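꽃을 집에 두고 살기로 한 지 1년쯤 된 사람의 잡담

2025년 3월 27일

작년 5월에 이사를 하면서 식탁을 새로 들였는데, 식탁이 너무 휑해서 꽃이나 좀 놓아 볼까 한 게 시작이었어요. 그전까지 저는 꽃을 제 돈 주고 사 본 적이 거의 없는 사람이었습니다. 졸업식 때 한 번, 엄마 생신 때 몇 번. 그게 다였어요. 꽃은 남한테 주는 거지 나한테 사 주는 거라는 생각을 못 했던 것 같아요.

첫 꽃은 동네 지하상가에 있는 꽃집에서 샀어요. 이름은 기억도 안 나는 노란 소국 한 단. 집에 와서 꽂을 데가 없어서 맥주잔에 꽂았습니다(ㅋㅋㅋ). 근데 그 맥주잔 소국이 열흘 넘게 가더라고요? 물만 갈아 줬는데! 그때부터 약간 이상한 자신감이 붙어서 이 지경까지 왔네요.

그 뒤로 꽃병이 늘었습니다. 제일 자주 쓰는 건 Enomance라는 작은 그릇 브랜드에서 산 목이 긴 유리병인데, 입구가 좁아서 서너 송이만 꽂아도 모양이 잡혀요. 초보한테는 입구 넓은 꽃병이 진짜 어렵습니다. 꽃이 자꾸 사방으로 누워 버려서 큰맘 먹고 산 넓은 화병은 지금 국자랑 뒤집개 꽂는 통이 됐어요. 잘 어울려요. 원래 그러려고 만든 것 같을 정도로.

꽃 사러 다니는 곳은 이제 두 군데예요. 평소에는 집 앞 꽃집, 그리고 한 달에 한 번쯤은 새벽에 도매시장을 갑니다. 도매시장은 처음 갈 때 너무 무서웠어요. 다들 걸음이 빠르고, 신문지로 둘둘 만 꽃을 팔에 안고 지나다니고, 저만 길 한가운데서 두리번거리고 있고. 얼마냐고 물어보는 것도 용기가 필요했는데 한 번 사고 나니까 괜찮아졌어요. 팁이라면 한 바퀴를 다 돌고 사세요. 저는 들어가자마자 첫 집에서 장미를 샀다가 안쪽에서 훨씬 싱싱한 걸 보고 속이 쓰렸습니다. 그리고 현금! 카드 되는 집도 많지만 계좌이체하느라 꽃 안고 핸드폰 꺼내는 게 은근히 고역이에요.

주차는 포기하시는 게 좋아요. 저는 지난달부터 그냥 첫차 타고 갑니다. 돌아오는 지하철에서 꽃 냄새가 솔솔 나면 옆자리 분들이 한 번씩 쳐다보시는데 그게 좀 기분이 좋아요.

꽃다발 얘기도 해야겠네요. 단으로 사는 꽃이랑 꽃다발은 완전히 다른 물건이더라고요. 단으로 산 꽃은 제가 다듬어야 하는 재료고, 꽃다발은 이미 누가 색이랑 높이를 다 고민해 놓은 거잖아요. 저는 처음에 꽃다발이 괜히 비싸다고 생각했는데 집에서 한번 직접 묶어 보고 생각을 싹 바꿨습니다. 줄기를 한 방향으로 비스듬히 돌려 가면서 잡는 걸 스파이럴이라고 하던데, 영상으로 볼 때는 쉬워 보이거든요. 막상 해 보면 여섯 송이째부터 손이 저리고, 열 송이쯤 되면 처음에 넣은 꽃이 어디로 갔는지 안 보여요. 게다가 포장지! 포장지는 정말 다른 기술입니다. 구겨지면 끝이에요. 펴도 자국이 남아요.

포장지 색도 은근히 재밌어요. 한동안 꽃집마다 베이지, 크라프트, 회색만 쓰던 시절이 있었잖아요. 뭘 싸도 차분해 보이니까 안전하긴 한데 저는 조금 심심했거든요. 요즘은 진한 색에 마음이 갑니다. 분홍 꽃에 주황 종이 같은 조합은 머릿속으로만 생각하면 좀 과한가 싶은데, 저는 과한 게 좋더라고요.
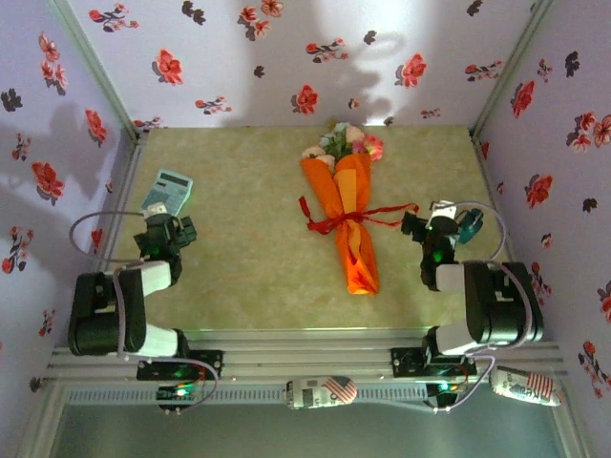
주황 포장지에 분홍, 복숭아색, 크림색 꽃. 이런 쨍한 조합 너무 좋아요.

꽃다발을 받으면 바로 풀어야 하는지 포장째 둬야 하는지도 많이들 고민하시더라고요. 저는 그날 저녁까지만 포장째로 두고 보고, 자기 전에 풉니다. 예쁜 건 충분히 봐야죠. 다만 여름에는 그냥 집에 오자마자 풀어요. 줄기 쪽이 비닐에 꽁꽁 싸여 있으면 금방 물러지더라고요. 푼 다음에는 물에 잠기는 잎을 다 떼고, 줄기 끝을 사선으로 자르고, 찬물에 담가서 시원한 데 한두 시간 둡니다. 이걸 물올림이라고 하는데 이거 하고 안 하고 차이가 커요. 저는 귀찮아서 건너뛴 날이 꽤 있는데 그런 꽃은 꼭 사흘 만에 고개를 숙입니다.

가위도 한마디. 주방 가위로 자르지 마세요. 제가 반년을 그렇게 했는데 줄기 끝이 눌려서 물을 못 먹는대요. 지금 쓰는 건 Gurndale 꽃가위고 손잡이가 작아서 손 작은 저한테 딱 맞습니다. 비싼 건 아니에요. 단점은 스프링이 좀 뻑뻑해서 굵은 해바라기 줄기를 자를 땐 양손을 써야 한다는 것. 작약은 쓱 잘립니다.

물에 뭘 넣느냐도 별걸 다 해 봤어요. 설탕, 식초, 사이다, 락스 한 방울, 10원짜리 동전까지. 동전은 솔직히 잘 모르겠고 사이다는 물이 너무 빨리 탁해져서 두 번 다시 안 합니다. 꽃집에서 끼워 주는 작은 수명연장제가 제일 무난했고, 그게 없으면 그냥 매일 물 가는 게 제일이었어요. 꽃병 안쪽이 미끌미끌하면 이미 늦은 거니까 솔로 박박 씻어 주시고요. 목 긴 꽃병은 솔이 안 들어가니까 쌀 한 숟갈이랑 물 조금 넣고 흔들면 깨끗해집니다. 이건 진짜 꿀팁!

꽃 종류 중에 제 취향을 말해 보자면, 봄에는 무조건 라넌큘러스예요. 겹겹이 얇은 꽃잎이 매일 조금씩 벌어지는 게 보여서 출근 전에 한 번, 퇴근하고 한 번 들여다보게 돼요. 줄기 속이 비어 있어서 물을 깊게 담으면 물러지니까 얕게 담아야 하고요. 튤립은 좋아하는데 저랑 안 맞아요. 꽂아 놓고 자고 일어나면 키가 커져 있고 방향도 다 제멋대로예요. 신문지로 말아서 세워 두면 꼿꼿해진다길래 해 봤는데 저희 집 튤립은 말을 안 듣습니다. 수국은 예쁜데 물을 너무 많이 먹고요. 고개 숙인 수국을 대야에 통째로 거꾸로 담가서 살려낸 적이 있는데, 그날은 하루 종일 기분이 좋았어요.

유칼립투스는 꼭 같이 사세요. 꽃이 다 시들어도 얘는 혼자 남아서 그대로 마릅니다. 저희 집 현관에 거꾸로 매달린 유칼립투스가 벌써 네 묶음이고, 택배 기사님이 문 열 때마다 냄새가 훅 난다고 하셨어요. 먼지는... 쌓입니다. 네.

고양이 키우시는 분들은 백합 절대 안 돼요. 꽃가루만 묻어도 위험하다고 합니다. 저는 고양이가 없지만 놀러 오는 친구가 고양이 집사라서 그 뒤로는 백합을 안 사요.

얼마 전부터는 꽃 일기도 씁니다. 거창한 건 아니고 Lapiņa라는 줄 없는 공책에 산 날짜랑 꽃 이름, 며칠 갔는지만 적어요. 가끔 떨어진 꽃잎을 끼워 두는데 처음엔 꽃잎을 그냥 끼웠다가 분홍 물이 세 장이나 번졌습니다. 휴지를 한 겹 대세요. 나중에 넘겨 보면 그때 무슨 일이 있었는지까지 같이 생각나서 재밌어요. 회사에서 엄청 깨진 날에 산 프리지아, 첫눈 오는 날 버스 기다리다가 충동구매한 빨간 아네모네, 이런 식으로요.

돈 얘기도 궁금해하실 것 같은데, 저는 커피를 줄였어요. 매일 사 마시던 걸 이틀에 한 번으로 바꾸니까 딱 꽃값이 나오더라고요. 물론 카페인은 회사 탕비실 믹스커피로 채우고 있습니다.

다음 달에는 Sidville이라는 공방에서 하는 원데이 클래스를 신청해 뒀어요. 핸드타이드 꽃다발이랑 포장까지 같이 가르쳐 준대요. 드디어 포장지를 안 구기는 법을 배울 수 있는 걸까요? 다녀와서 후기 쓸게요. 망한 결과물이라도 올리겠습니다.

아 그리고 저번 글에 댓글로 드라이플라워 색 안 빠지게 말리는 법 물어보신 분! 햇빛 안 드는 데서, 바람 통하게, 활짝 피기 전에 거는 게 제일이었어요. 흰 꽃은 뭘 해도 누렇게 되더라고요. 혹시 방법 아시는 분 계시면 저도 좀 알려 주세요.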